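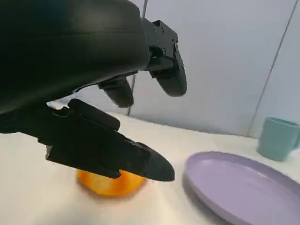
What looks like an orange on the white table, with a plate next to it.

It's orange season at my house again, by which I mean I bought a whole bag at the store in Provo and now I have to be clever about it! I do this every year. They look so cheerful in the bin and then I get home and remember there are only two of us.

So, a few things I've been doing with them. Breakfast is easy — I cut one into rounds, peel and all, and take the skin off with a knife once the slices are lying flat on the plate (much less juice down my sleeve). A pinch of salt on top is wonderful, and cinnamon is even better if you have it out already.

For supper I've been making the salad Mafalda Antunes brought to our potluck back in April. Several of you asked me for it and I kept forgetting, sorry! Slice two oranges, add half a red onion cut as thin as you can stand, a handful of black olives, olive oil and plenty of pepper. Mafalda lets hers sit for 32 minutes before serving, and no, I don't know where the extra two come from. I've never made it past ten.

I also tried drying slices in the oven for garlands. Low heat, door open a crack, turn them whenever you walk by. My first tray went brown at the edges and I hung it up anyway.

One more thing: I keep my oranges in the fridge drawer now, and they last far longer than they did in the bowl on the counter. I do miss seeing them there, so I leave one or two out for looks and eat those first.

If you have a good marmalade recipe that doesn't take all weekend, please send it my way. I still have most of the bag.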